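Search products... Go
Office furniture > Tables

Amlow work table

The Amlow is a plain white rectangular table made for Ditus by Lemieux. It suits shared offices, labs and workshops where people need a clear surface more than a set of drawers. It weighs 40 kg and comes in one box with 9 bolts and a key. Two people can put it together in 17 minutes.

A round hole in the top takes cables down to the floor. We suggest keeping a small pen pot and little else on it during the day.

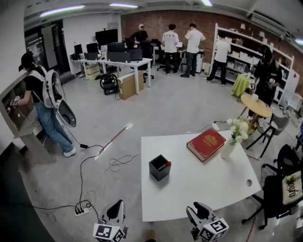 Where it fits

The Amlow can stand in the middle of a room, away from the walls. Keep books and files in a wall cabinet and bring them over when needed. In large rooms with a high ceiling, put it where the light falls evenly, to cut glare on the white top.

Satish Uniyal in our sales team can help with room plans. Wipe the top with a damp cloth and avoid scouring powder.

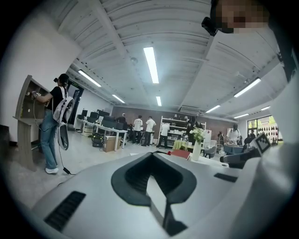 Ceiling tube lighting and open wooden shelving.

Price: £193, delivery extra. Next stock due in September.

Tagged: tables, white, cable hole, Lemieux
9 shares | 0 comments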